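Pledton Growers Council Asks State to Publish Payment Schedule Before Crop Marketing Rules Take Effect

Says 42 Member Cooperatives Cannot Set Delivery Contracts Under Current Draft

PLEDTON, November – The Pledton Growers Council on behalf of its 42 member cooperatives has formally requested that the state Department of Agriculture publish a payment schedule for grain delivered to regulated yards before the revised Crop Marketing Rules come into force. The request was filed with the department and copied to the legislature's joint panel on rural affairs.

The revised rules move price settlement for wheat, barley and feed corn from the county level to four regional yards, at Pledton, Ventura, Atusar and Wamosell. Under the existing rules, a buyer must pay the seller within ten business days of weighing. The draft now before the legislature removes that limit and refers to "a schedule to be determined by the department." No schedule has been issued.

The council's position is that the rules should not be voted on in this form. Its filing asks for three changes to the draft text:

1. A fixed payment limit, stated in days, written into the rules and not left to a later order.

2. A bond requirement for any buyer taking delivery of more than 1,000 tons at a single yard in one season.

3. A right of appeal to the county board where a weight or moisture reading is disputed, with the load held separately until the appeal is decided.

The council held hearings in all four yard districts before filing. A total of 1,769 growers submitted written statements, and 152 gave testimony in person. Late payment was the subject raised most often. Growers in the Atusar district also objected to the travel distance to the new yard, which the filing treats in a separate annex.

The department has said in its published notes to the draft that a schedule will follow passage. The council considers this order of events unworkable. Seed and fuel loans in the region are usually signed before planting, and lenders ask for a payment date. A cooperative that cannot state one will either borrow at a higher rate or reduce its planted area.

Members of the majority group in the legislature have described the request as a delaying measure. The council notes that it supported regional yards when they were first proposed and has not withdrawn that support. Its objection is confined to payment terms, bonding and appeals – matters that were covered by the old rules and are missing from the new ones.

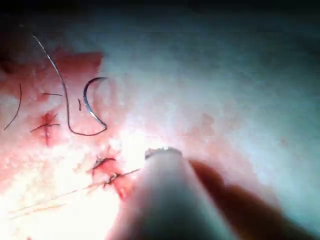
Do the revised rules change anything for grain already in storage?

Grain weighed in before the rules take effect stays under the existing ten-day limit, provided the weigh ticket was issued by a licensed county scale. Grain stored on the farm and not yet weighed will fall under the new rules.

The full filing, including the district annexes and the proposed amendment text, can be read at the council office in Pledton and at the yard offices in Ventura, Atusar and Wamosell. Written comments on the amendment text will be accepted at any of these offices until 5 p.m. on the last working day of the month.

Media inquiries: Press Desk, Pledton Growers Council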